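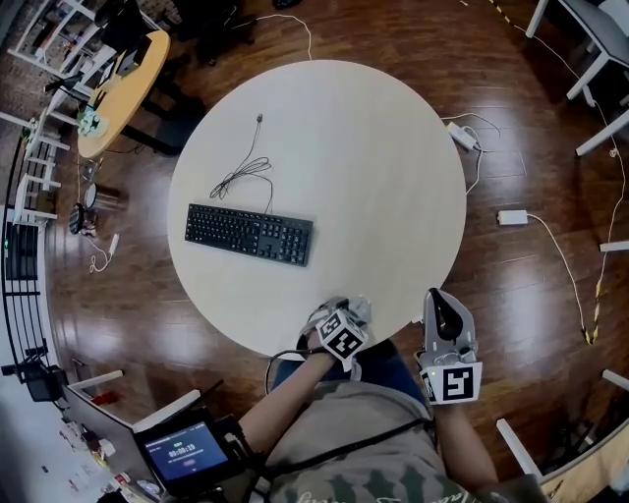 Home News Workspace Press Room Contact

Geum, the round work table for people with too many cables, goes on sale in February

DRORKBRIDGE. Hi, I'm Mwende Mfaume, and I run Otilance, a small furniture and desk-tidying business here in Drorkbridge. I usually write these announcements in a very stiff way and then wonder why the local paper doesn't call me back, so this time I'm just going to tell you what we've got coming and why I'm so happy about it.

We're launching a table! It's called the Geum, it's round, it's white with a very pale wood grain, and it goes on sale in February along with a cable service we're calling Haltus. I've been wanting to do this one for ages (my sister would say since I was old enough to trip over a lamp cord).

Let me start with the cables. A black keyboard on a round white top looks great, right up until you get to the thin black cable coming off the back of it, lying there in a heap of loops with the little USB plug on the end. Every customer I visit has a heap like that. Most of them have white power adapters on the floor too, with the cords wandering off under things. I've got them at my own place, and I sell tidy desks for a living.

So for Haltus, one of us comes to your home or office and spends 50 minutes with you and your cords. We work through the tabletop first and the floor second. Long cables get wound into a flat loop and held with a soft tie, chargers get a home, and anything that hasn't been plugged into something in the past year goes in a bag for you to think about. You do the thinking, by the way. I don't throw out anybody's chargers!

We tried the service out in 27 homes and small offices around Drorkbridge before deciding to offer it to everyone, and I went along to nearly all of them. People kept telling me they wanted a desk that was easier to wipe down, and they wanted room for a full-size keyboard, number pad and all, with enough space left over for a notebook and a sandwich. I took that very seriously (the sandwich especially) when we were settling on the size of the Geum.

Why round? I get asked this a lot. I like being able to pull up a chair from any side, and I like that two people can sit down at it without one of them getting the bad corner. It's friendlier in a living room, too. If you have nice dark hardwood, a white round top looks lovely over it, and you can set a smaller round table nearby with a plant on it and call the whole thing an office. I know some people want drawers. The Geum doesn't have drawers. We do sell a little rolling cabinet that fits beside it, and I'm happy to talk you into that separately.

The Geum is $303, and that includes delivery anywhere in Drorkbridge. We're making 13 in the first batch, and if those go quickly we'll start the next batch right away. A Haltus visit can be booked with the table or all by itself, and you don't need to own a thing from us. We'll happily untangle the desk you've already got.

You can come see the table at our shop, and please bring your own keyboard if you'd like to try it for size. We open at 10 a.m. and there's usually coffee until it runs out. If you write about homes, small businesses or working from the kitchen, I'd love to show you around myself, and I'll lend you a Geum for a couple of weeks if you've got somewhere to put it.

Press contact: Mwende Mfaume, Otilance, Drorkbridge

27 shares 13 comments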